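Purkora Home Notes
Home | Kitchen | Laundry | Workshop | Storage | Letters

Do You Really Need a Drawer System? Sorting Utensils Without Buying Much

2022-12-12
By Jade Bloxham

Print this page | E-mail this page

Every winter the catalogs start telling us that our kitchen drawers are a disgrace and that a set of matching organizers will fix them. I have bought two of those sets over the years. The first didn't fit the drawer, and the second fit the drawer but not the utensils. So when readers ask which system I recommend, I tend to ask what they own first, and most of them don't know.

In October I emptied every drawer, crock and hook in my own kitchen in Rillthorpe and put the lot on the table. There were 61 pieces, not counting the everyday forks and knives. I cook for two people. I'd love to say I got rid of half of them, but I parted with 8 and was sorry about one of those within the week (a flat-edged turner, the only thing that gets under a fried egg in my small skillet).

What follows worked for me. Some of it is standard advice with the sales pitch taken out, and some of it goes against what you'll read elsewhere.

Measure the inside of the drawer, and measure the height

People measure width and depth and stop there. Height is what gets you. A ladle on its side stands taller than you think, and the drawer above has a rail or a lip hanging down at the back. Close the drawer on a folded strip of paper if you aren't sure, and see whether it comes out creased.

Don't trust the "expandable" trays. Mine expands to a size that leaves a gap just wide enough to swallow a teaspoon.

Use tubs you already have before you buy any

Plain see-through food tubs make perfectly good drawer bins. The ones whose lids have gone missing are ideal, and we all have those. Scratches don't matter. Rounded corners waste a little room, I'll admit, and a square-cornered bin would hold slightly more. I've never found that the difference was worth paying for.

The bigger complaint is that tubs slide when you yank the drawer open. A piece of rubber shelf liner helps. The sticky putty sold for this left marks on the bottom of my drawer that I'm still working on, so I'd skip it.

Sort by what you grab together

The usual rule is to sort by material: wood with wood, metal with metal. It looks nice, and I don't think it does much for anybody who is trying to get dinner on the table. My slotted spoon belongs with the things I use at the stove, whatever it's made of. The grater goes with the peeler, since they come out for the same jobs.

There is one place where material does matter. Don't pile bamboo or wooden tools in with anything that has a cutting edge or teeth. A grater rattling around against a spoon will rough up the spoon, and after that it feels fuzzy in your mouth and holds on to food.

Do it on a table, all at once

I've tried sorting one drawer at a time, as the magazines suggest, in those ten-minute sessions that are supposed to change your life. You end up moving the same whisk from drawer to drawer for a month. Lay everything out on a big bare surface, set your empty tubs down in the middle of it, and start dropping things in. Change your mind as often as you like. A tub that won't hold a spoon lying flat is telling you to find a longer tub.

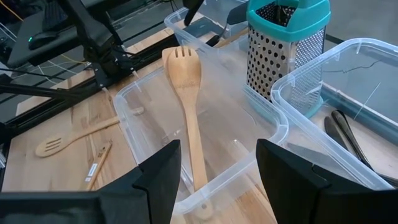
Long handles are the real test. If a utensil only goes in corner to corner, it will eat up the whole bin, and everything else will get shoved under it. You have three choices: give it a longer bin, stand it in a crock by the stove, or hang it. Plenty of bamboo tools come with a hole near the end of the handle, and a nail inside a cabinet door costs next to nothing. Check that the door still shuts before you put in a second nail.

I'd keep combination tools on a short leash. A spork is fine for tossing noodles and serving salad, and I do use mine. But I have yet to meet the gadget that replaces two others so well that I gave the two others away.

About oiling bamboo

You'll see special creams for this, some at prices that make me laugh. My neighbor swears by the Duan wax. I used it on one spoon and plain food-grade mineral oil on another for a couple of months, and I could not tell you which was which. Wash by hand, dry with a towel, and stand the tools up overnight before they go back in a closed bin. Putting them away damp does more harm than skipping the oil ever will. If one smells musty after a good wash and a full day of drying, throw it out.

Labels

I don't bother. The bins are see-through. If you share a kitchen with someone who puts the can opener in with the napkins, a label won't cure that either.

How long does it last?

Longer than I expected, though not as long as the articles promise. After 6 weeks my stove drawer was still in order and the baking drawer was already a mess. I suspect the baking bins are too shallow. I've moved the measuring cups to a hook and will see.

One reader in Siltton wrote to say she keeps a "maybe" box in the hall closet for anything she hasn't touched since summer. I was doubtful, because my own maybe boxes turn into permanent boxes, but she says she writes the month on the lid and doesn't open it again before it goes to the thrift store. I'd have to peek. If you have the nerve, her way probably beats mine.

Print this page | E-mail this page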